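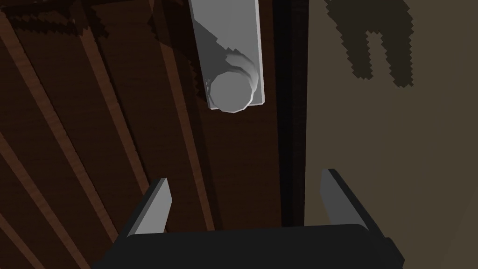
Simulated wrist view, handle task: two-finger gripper open, knob on its plate ahead of the fingers.

Pre-purchase inspection checklist - gripper and handle station
Site: Werken
Date: 24 May 2026
Status: open, two items held

1. Finger opening against knob diameter
Result: HOLD
Comment: The fingers are spread wide in the simulated view, but a view is no substitute for a dimension. Get the knob diameter and the maximum finger opening in writing from Cidetti before the order goes in.

2. Finger shape
Result: OK with comment
Comment: Flat tapered fingers on a stepped, faceted knob will give line contact at best. Budget for one set of padded fingers. Quote received from Khosravi: $118 per pair.

3. Palm clearance
Result: OK
Comment: Palm body is wide. Check it against the wall on the right side of the station at full wrist rotation. The layout drawing shows enough room, provided the base is not moved.

4. Handle fixture
Result: OK
Comment: Plate and knob to be bought as one part. Do not accept a substitute knob with a smooth rim - the grip settings would have to be redone.

5. Simulation model
Result: HOLD
Comment: Shadows in the render have jagged, blocky edges. Acceptable for reach checks. Not acceptable if the same renders are used to set up the vision system. Ask Zikera whether a higher shadow setting needs the larger license, and add the difference to the budget line.

6. Guarding and emergency stop
Result: Not inspected
Comment: Not part of the model. Inspect on the floor after delivery. Do not release final payment before this item is signed.

7. Spare parts
Result: OK
Comment: One spare finger set, one spare knob. Lead time from Cidetti is up to 7 weeks, so order spares together with the main unit.

Budget
Gripper, mounting plate and cable: $1,725. Padded fingers are listed separately under item 2. Freight not included. Simulation license stays on the software line and is not to be moved to equipment.

Next review in June, items 1 and 5 only. Item 6 stays open until installation.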